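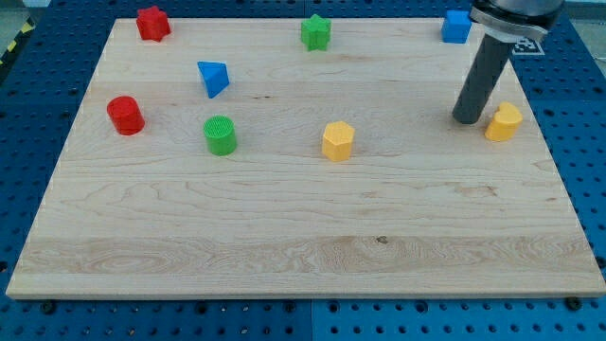
Colored blocks on a wooden board.

Recipe Testers Wanted: Dramani, a Cookbook of Highland Home Cooking

Hamus is a small press that publishes cookbooks at a pace our printer calls relaxed. Our next one is Dramani, a collection of potato, corn, lamb and dumpling dishes that Mercedes Cusi has been gathering from relatives, neighbors and at least one bus driver for most of her adult life. The recipes are wonderful. They are also written down in the way family recipes are, which means that one of them begins "make the dough as usual" and another tells you to cook the stew until your aunt is satisfied.

We need people without access to the aunt.

We are looking for 11 home cooks in and near Cernham to test recipes at home between now and the end of spring. You will get two recipes every other week, cook each one exactly as written, and then tell us what went wrong. If nothing went wrong, tell us that too, although Mercedes will assume you are being polite and may call.

What you would be doing

Shopping for the ingredients at ordinary stores. If you had to drive to another county for a chili pepper, we want to know.
Following the recipe as it stands, even when you can see trouble coming. Please resist fixing it until the second try.
Writing down times, pan sizes and anything you had to guess at.
Filling in a two-page form for each dish. The form has a box marked "Other feelings." Past testers have made full use of it.
Coming to three group meals at our kitchen on Avside, where we cook the problem dishes together and argue.

Who we would like to hear from

Anyone who cooks dinner several nights a week. Professional chefs are welcome to apply but tend to do badly at this, having strong habits and very hot stoves. We would love a couple of people who are nervous about dough. We also need at least one tester with an electric coil stove and one with an oven that runs hot, so please confess in your application.

You should eat meat, or live with someone who will eat it and report back in detail. There is a vegetable chapter, and it is a good one, but it is short and most of it contains cheese. Many dishes use milk, peanuts or both, so this is a poor fit for anyone with those allergies.

You don't need to know anything about the food. If you grew up eating it, wonderful, but be warned that you will disagree with Mercedes about the soup. Everyone does. The soup recipe is on its sixth version, and the fifth has its supporters.

What you get

A fee of $600, paid in two halves, one after your first month and one when your last form comes in. We also refund groceries up to $680 over the whole period, against receipts. A photo of a receipt is fine. A photo of a receipt under a ring of gravy is fine if we can read the total.

You will be thanked by name in the book and given two copies. You will not be given a say in the cover — we tried that in December with the last book and are still getting emails.

How to apply

Write to Cristian Nina, who runs the testing, care of Hamus, or leave a letter at the Avside kitchen any weekday morning. Tell him what you cooked in the past week (the truth, please, cereal included), what kind of stove you have, and about one dish that went badly wrong and what you think caused it. One page is plenty. Resumes will be used to light the grill.

Cristian will phone a short list of people and ask each of them to test one trial recipe, with groceries covered. It is a potato dish, and it has a mistake in it. We know where the mistake is, or we know where one of them is.

Posted January 2024. Open until all the places are filled.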